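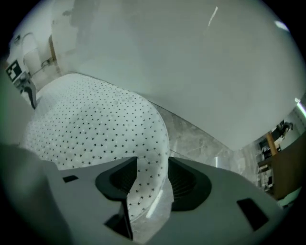

How to put your first song on Mosmont and help people to find it

2018-04-25, written by Lærke Ásgeirsdóttir

Mosmont is a small streaming site where musicians upload their own songs and listeners follow them, more or less like on a social network. I have used it for my duo Starkau for two years. Friends ask me often how to begin, so I wrote down the steps in the order I do them myself.

Before you start

You need the finished song as a WAV file, a square cover picture and an e-mail address that you read regularly. MP3 is also accepted, but the site will compress it again and the cymbals become thin. Export the WAV from your music program and listen to it once from beginning to end. I once uploaded a song with four seconds of silence in the middle, and 90 people had heard it before my brother told me.

Step 1. Make an artist account

Choose "Artist" and not "Listener" on the first page. You can change it later, but then your address on the site changes too, and old links stop working. Write the artist name exactly as you write it in other places. We are "Starkau" everywhere, without "the" and without "band".

Step 2. Fill in the profile

The text may be up to 348 characters. It is a strange number and I don't know where it comes from. Use the first sentence to say what kind of music you play and where you live, as only this sentence is shown in the search results. Ours says: "Slow songs for two voices and an old organ, from Dalsgaard." Put the link to your other pages in the field "Links". Links inside the text can't be clicked.

Step 3. Upload the song

Press "New track" and choose the file. While it is loading, you can already write the title and the names of the writers. If you wrote the song together with somebody, add this person now. Preben Toft, who plays the organ with me, was missing from our first three songs, and it took several e-mails to correct it.

Then choose the tags. You can have 3 of them. Take one wide tag (for example "folk"), one narrow ("organ") and one for the mood. If all your tags are wide, your song drowns among the others.

Step 4. Choose the preview

Listeners who are not logged in hear only a part of the song. The site takes the first 30 seconds if you do nothing. With a long intro this is a pity — move the yellow bar to the place where the singing starts, or a little before.

Step 5. Publish at a good time

You can publish at once or set a day and an hour. I set it for the evening, when our listeners are at home. The song appears in the feed of your followers at that hour and stays on top for a short time. Check that the time zone in your settings is right, mine was wrong for the whole of last May.

Step 6. Share it on other networks

Press "Share" and copy the short link. When you paste it on Twitter or Facebook, a small player should appear under your text. Sometimes it shows only the cover. In this case wait ten minutes, delete the post and make it again.

Write something of your own together with the link. "New song out now" gets very few clicks for us. When Preben wrote that the organ had a broken key and we kept the noise in the recording, more than 100 people listened on the first evening, and for us this is a lot.

I use Hinirex to send the post to several networks at the same time. The free version is enough for one artist. But please look at every post afterwards, as it cuts long texts without a warning.

Step 7. Answer the comments

Comments on Mosmont are fixed to a point in the song, so you see that somebody liked the second verse and not the chorus. I answer in the first two days. A short answer is fine. The person gets a message about it and usually comes back to the page.

If something goes wrong

The upload stops at 99 %: the file name has letters like æ or ö. Rename the file and try again.

The song is very quiet: turn off "Level my track" in the settings and upload the file once more.

The cover looks grey: save the picture as RGB — many printing programs use CMYK, and the site can't read it properly.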